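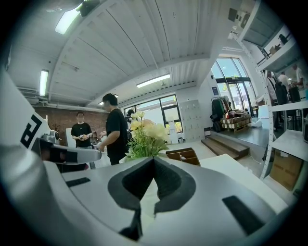 The Natside bunch in pale yellow and cream, with the divided wooden box to its right.

Natside Artificial Bouquet, Cream Mix
Reviewed by Jin-sol Gil
Thursday, April 21, 2022

Natside sells this bouquet as a single ready-made bunch for desks, counters and reception tables. It comes in one size and two color mixes. I bought the cream mix for a shared workroom with white tables, fluorescent tube lighting and a brick wall, and it has been in use there for eight weeks. No sample was supplied by the maker.

Construction
The blossoms are pale yellow and cream. The leaves are green and dense, and they do most of the work of filling out the bunch. Each stem has a wire core inside a molded sleeve, and the stems are bound together low down with a tie that can be undone. On my kitchen scale the bunch weighed 464 g with the tie on and the packaging off.

The blossoms push onto short pegs at the stem ends. Two came off during unpacking and went back on without glue. Later batches may be tighter. Kyu-ri Ryu bought the same mix last November and reports that all of hers arrived attached, but with more glue showing at the base of the petals.

Shape and setup
The bunch ships flat on one side. The instructions say to bend the outer stems outward and leave the center stems alone, and this is correct. Bending the center stems opens a gap in the foliage that is difficult to close again. Allow ten minutes for the first shaping. The wire holds its position well, with no sagging that I could detect after the first week.

Height is moderate. A seated person of average height can see over it on a standard table if the center stems are kept as supplied. If the table is used for meetings, place the bunch toward one end.

Color under artificial light
Fluorescent tubes are unkind to artificial flowers, and a strong yellow tends to go greenish. The yellow used by Natside is weak enough that the shift is small. The cream blossoms read as slightly warmer than the tabletop, so they do not disappear against white. The leaves are less successful. They are a single green throughout, and at close range the repetition is obvious. From across the room it is not a problem.

Cleaning
Dust collects on the upper leaves first. A soft brush removes it from the leaves but drives it deeper into the blossoms. A hair dryer on the cool setting worked better. Natside permits rinsing in lukewarm water. I rinsed one stem and the color did not run, but the sleeve held water at the cut end until the next day. Dry the bunch upside down.

Use with a divided box
The listing suggests pairing the bouquet with a low tray. I used a shallow brown wooden box with an open top and internal dividers, the Bometti desk box. It is low enough to leave the flowers clear, and the brown goes well with the cream. The dividers are fixed, so the bunch cannot be set inside the box. Put the two side by side. The underside of the box has felt pads, one of which needed to be pressed back on.

Compared with the Dristport bunch
The Dristport equivalent has better leaves, in two greens with printed veins. Its wire is softer, and the outer stems drooped within five days. For a display that people will touch or move, the Natside is the better choice. For a high shelf, take the Dristport.

Faults
Loose blossoms on arrival. Uniform leaf color. A faint plastic smell for the first two days. The care card is printed in very small type.

Rating: 8 out of 10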